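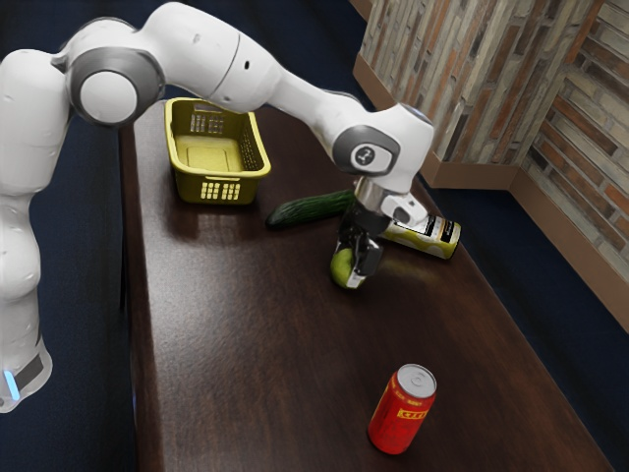
By Falcão

Setting up the grasp check in the Bandora cell

Run this check after any change to the arm model, the gripper or the table height in the simulated cell. It covers the first part of the pick only: closing on the fruit and bringing it just clear of the table. Placing in the basket has its own page.

You need Clirus installed, the Bandora cell files and the Udident gripper package. Close any other Clirus session first. Two sessions will fight over port 3111 and the second one loads without physics.

1. Load the cell

Open the Bandora cell and let the textures finish loading. Press Reset once. The arm should go to its home pose and stop moving. If it keeps twitching at the wrist, the joint damping has gone back to the default. Open the arm settings, set damping to 17 on all joints and reset again.

2. Check the table height

Select the table and read its Z value, then compare it with the table height in the pick file. They have to match exactly. A small mismatch won't show on screen, but the fingers will either press into the wood or close above the middle of the fruit.

Turn table reflections off if the glare makes it hard to see where things touch the surface. This has no effect on the physics.

3. Place the objects

Load the standard layout. The yellow basket goes toward the far end of the table, with the cucumber between it and the gripper. One drink container lies on its side to the right of the gripper, and the red can stands upright by itself nearer the front. The green fruit is the target.

Let everything settle before you start. Round objects can roll a little after loading, so read the target position after they settle and paste that into the pick file.

4. Set the grip

In the Udident panel, set the force to 7 and the closing speed to slow. Make sure collision is switched on for both fingers – it is saved per finger, and it's easy to get only one.

5. Run and pause

Start the pick in single-step mode. Pause as soon as the fruit is off the table. 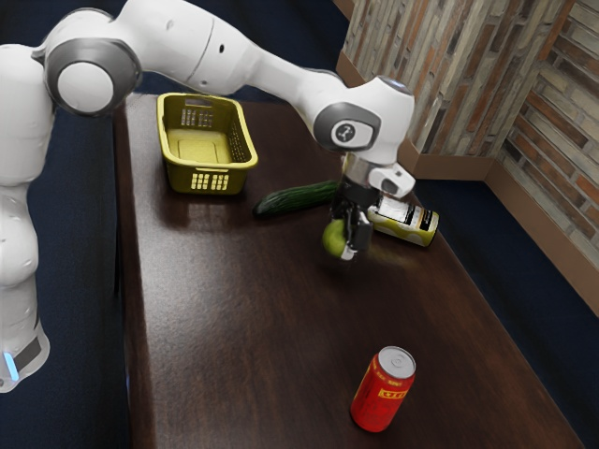
Paused with the apple just above the tabletop. The red can is well away from the gripper.

Look at the fingers from the side and from the front. You want the fruit held between them, with no finger passing through the skin. Check the cucumber and the lying container too. Both are close to the gripper, and if either has moved from its start position, the fingers are opening too wide on approach. Lower the opening width a little and go back to step 3.

6. If the fruit slips

Raise friction on the finger pads before you raise the force. Too much force makes a round object shoot out sideways in Clirus, sometimes right off the table. If it still slips, check the fruit's mass. Imported models often come in with a mass of zero.

7. Save

Save the pick file under a new name and reset the cell. Leave the standard layout file as it is – the placing check loads the same one.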